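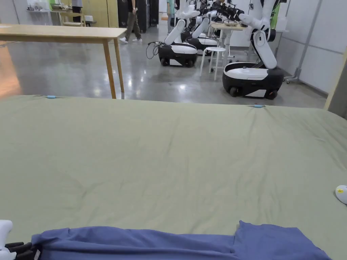
Sheet on the folding table keeps slipping - how do I keep it flat?

Laundry & Linen > Folding and storing
2 min read

Asked 25 November 2024

Folding T-shirts on a big flat top with a sage green sheet over it. Every time I pull a shirt towards me the sheet comes too and I get creases fanning out to the corner. Got little light blue clips along the far edge, they hold ok but it puckers round them. Sheet is a Toveck, bought in April. Do I need more clips or a diffrent sheet? Also blue shirts end up in a heap whatever I do.
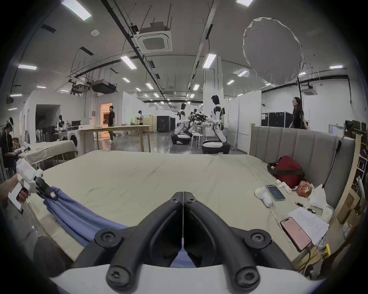
Answer 1 - marked helpful by 7 readers

First thing, clear the bed or table. Phones, pens, tissues, socks, all of it off before you start. Stuff lying about means you fold in one corner and drag everything sideways. Then pull the cloth out straight between two hands, corner to corner, before it goes down.

Clips - put them on the near side as well. You've only mentioned the far edge so of course it moves. 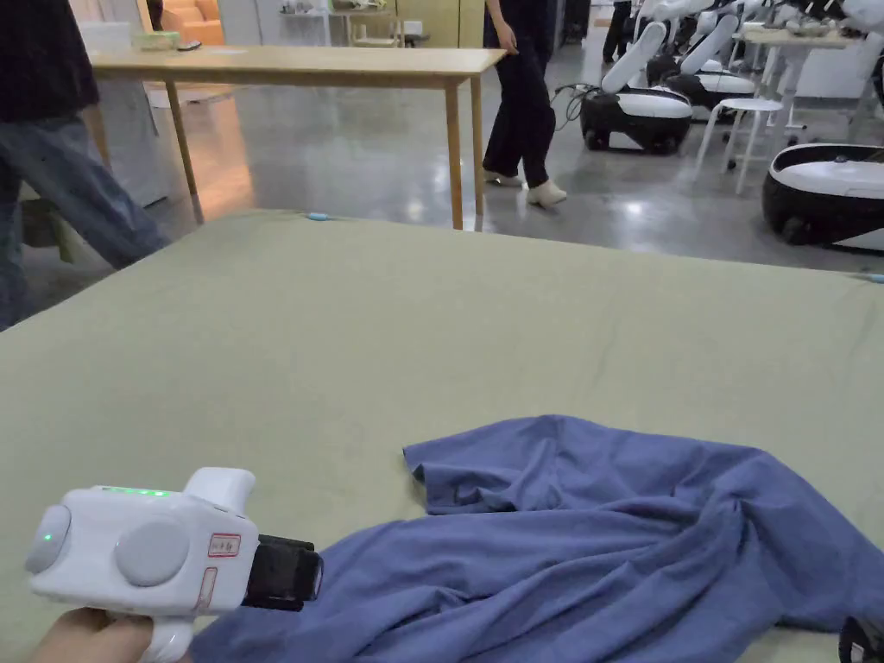

Lay the shirt face down, hem towards you, and smooth from the collar outwards. Dont try and fold it while its still bunched. Sleeves in, sides in, then up from the hem. I do some 94 a week in Stolham and thats the only way I stay sane.

Answer 2

Just use a towel underneath. works for me

Answer 3

Disagree about the towel, makes it lumpy. Puckering is the clips being too tight - take them off, smooth from the middle out, clip again with a bit of slack.

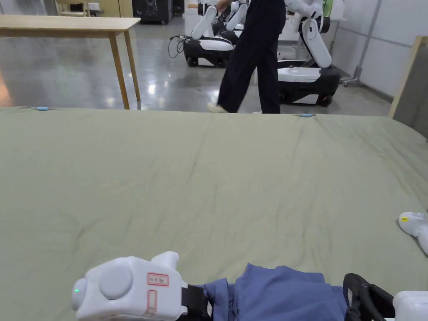
Cotton will always have a few soft wrinkles and they dont matter for folding. If it still slides get a fitted one a size down, Hoani do them, mine was 78 wide I think. Check before you order tho.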